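Sat 4 April

Natholm cell, second day on the grippers. Liam Hennessy left me the torque sheet from Gremetville and a note to do the base plates first. All bolts on both plates checked to mark, none moved. Left arm had 178 hours on it since the June service, right arm 200. Greased neither.

Re-zeroed the joints, then reloaded the Tandano fruit routine at 60 percent speed. Dewan wants the same props every time — plate, tray, cutting board, orange — so the grid on the paper has to stay readable. Tape is lifting in places and wrinkled in others. It will do for this week, but the paper is creased and I would sooner replace both together.

Checked finger clearance at the plate rim and the cable run on the left arm. The coiled cable needs enough slack for full wrist travel without reaching the fruit.

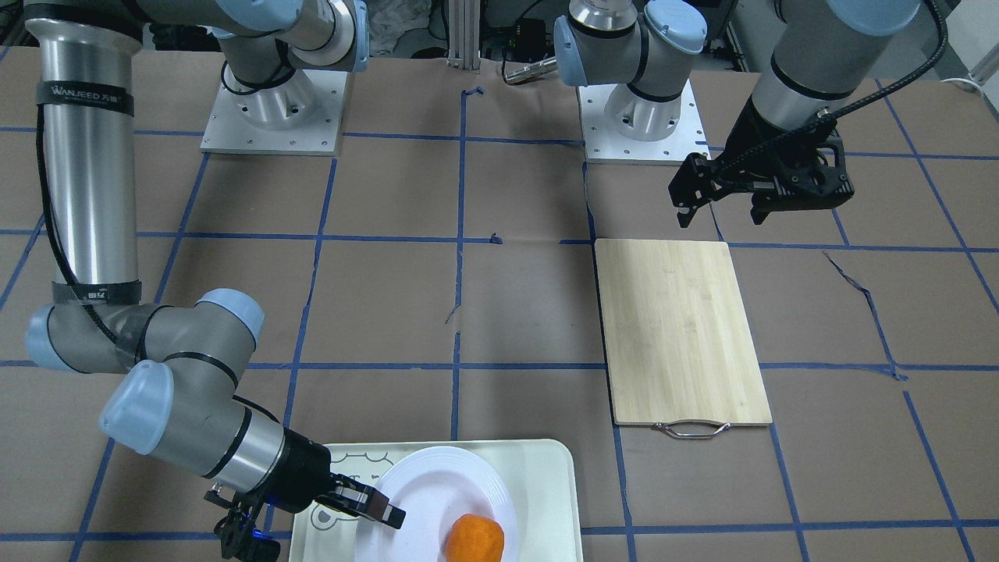
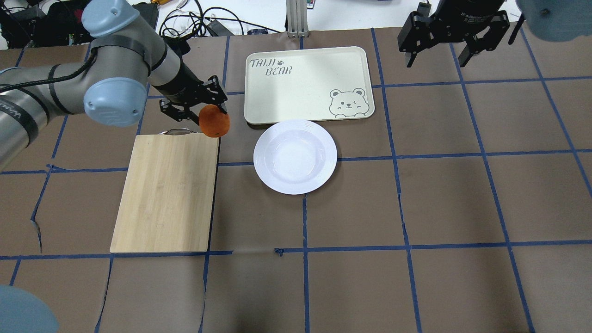
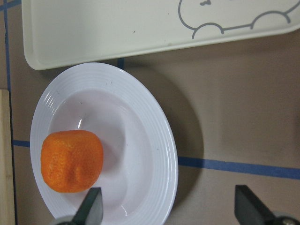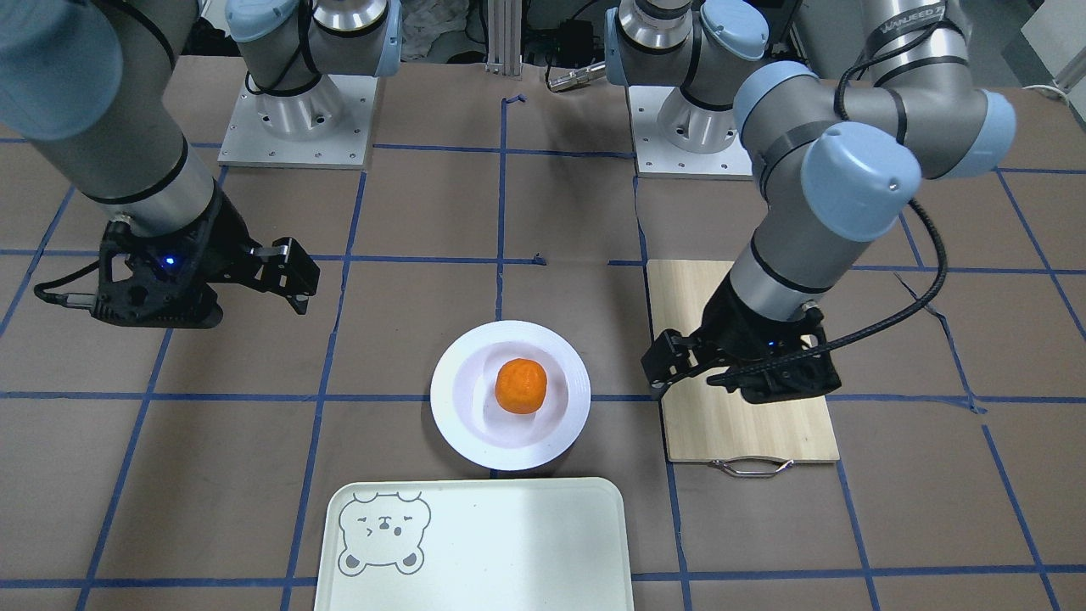
Left to do

Retape the grid, fresh paper under it. Use the narrow roll.

Move the strap on the right arm clear of the elbow. Same on the left if there is room.

Recheck finger parallelism with the 60 mm gauge block. The pads were last changed at 700 cycles and I have no count after that — ask Liam.

Wrist camera calibration on Monday, before the speed goes up. Home by seven, back sore from leaning over the table.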